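Asunto: Re: [Mowat-lista] ¿Para cuándo un robot que recoja la mesa?
De: Leidy Cusi
Para: lista Mowat, taller y casa

Benedikt Strebel escribió:

> Hola a todos. En Skonholm seguimos igual: el brazo de la línea 2 saca piezas
> de la caja sin quejarse, pero al final del turno las mesas las recoge
> una persona con un trapo. Mi pregunta es sencilla. ¿Alguien ha visto una
> máquina que haga eso en un sitio normal, con cosas normales encima? No
> me vale el vídeo de la cocina blanca con una sola taza. Y si la respuesta
> es que no, ¿qué falta, manos o cabeza?
>
> Benedikt

¡Hola, Benedikt, hola a todos!

Perdonad el ladrillo que viene, pero es que me has tocado el tema. La respuesta corta es que no, yo no he visto ninguna que pudiera dejar sola una tarde entera y volver tranquila. La larga tiene más gracia, y en parte la he ido cambiando desde octubre, cuando empecé a fijarme en cómo se hacen las tareas con pinzas de mano, de esas que lleva una persona, una en cada mano y con su marcador impreso encima.

Yo llegué muy convencida de que el problema era la cabeza. Con cámaras mejores y más datos, pensaba, lo demás saldría solo. Pues haced la prueba en casa: coged dos pinzas de cocina, poned un mantel de cuadros, una funda de gafas, un marco y un jarrón con flores, e intentad ordenarlo todo sin usar los dedos. La funda, si la pellizcas por donde no es, se te escapa. El marco hay que levantarlo por un canto y no hay canto que valga cuando está tumbado. Y el jarrón ya me diréis, que con las flores pesa todo arriba. Yo estuve una tarde con eso y acabé con el mantel en el suelo (y mi madre mirándome desde la puerta).

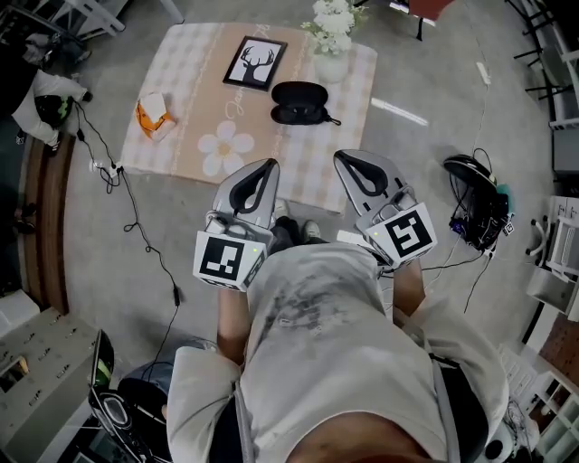 Lo que se le atraganta a una pinza

Aquí hablo de lo que conozco, que son casas y talleres pequeños. Lo rígido y con buen tamaño se agarra bastante bien. Lo blando es otro mundo: un mantel no tiene forma hasta que lo coges, y entonces tiene una distinta cada vez. Doblar uno en cuatro me parece más difícil que montar una silla, y lo digo habiendo sufrido con las dos cosas. Luego están las cajitas ligeras, tipo pañuelos, que a la mínima se vuelcan, y los cables, que son mi enemigo personal. Ningún suelo de taller que yo haya pisado está libre de cables.

También está el asunto de la fuerza. Con la mano notas que algo resbala antes de que resbale. Con la pinza lo notas un poco a través del mango, pero tarde, y acabas apretando de más por si acaso. Marilou Lumbao, que limpió hoteles muchos años y sabe de mesas más que toda esta lista junta, me decía que ella no mira casi nunca lo que agarra: mira lo siguiente. Me quedé pensando en eso varios días. ¿Cuánta de la tarea está en esa mirada adelantada? Las demos que conozco hacen una cosa, paran, miran y hacen otra.

El sitio también cuenta

Ross Leckie defendía en el hilo de Devent (54 mensajes, lo he releído entero, qué vicio) que bastaría con arreglar el local: mesas fijas, luz constante y nadie pasando. Ross, te lo compro para una línea de montaje. Para lo demás no, y lo siento. Mira una nave cualquiera, con los fluorescentes en el techo, estanterías a medio llenar y gente yendo y viniendo por detrás con la mochila puesta o un vaso en la mano. Ahí es donde hay que recoger la mesa.
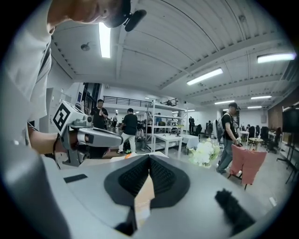 Foto: Lorna Aitken / Gradum

Fijaos además en lo que abulta una pinza vista de cerca. Tienes un cuerpo gris enorme delante y la pieza pequeña entre las dos puntas de la almohadilla negra. Nuestros dedos tapan poquísimo en comparación, y encima podemos apartar uno para mirar. Esto a mí me parece más serio que la falta de datos, aunque sé que Lorna opina lo contrario y seguro que me contesta – con razón o sin ella.

Así que a tu pregunta, Benedikt: manos, primero manos. La cabeza va más deprisa de lo que yo creía. Si tuviera que gastar dinero en tu taller, compraría cuatro cajas iguales con etiqueta y acostumbraría a todo el mundo a dejar las cosas dentro. Eso lo puede mover cualquier brazo con un poco de paciencia, incluso el que ya tenéis. El trapo se lo dejaba a la persona, de momento.

¿Qué es lo que más tiempo os lleva al cerrar el turno? ¿Recoger, limpiar o buscar dónde va cada cosa? Si es lo último, tengo unas notas que te puedo pasar, aunque están hechas un desastre y hay una página que solo entiendo yo.

Un abrazo,
Leidy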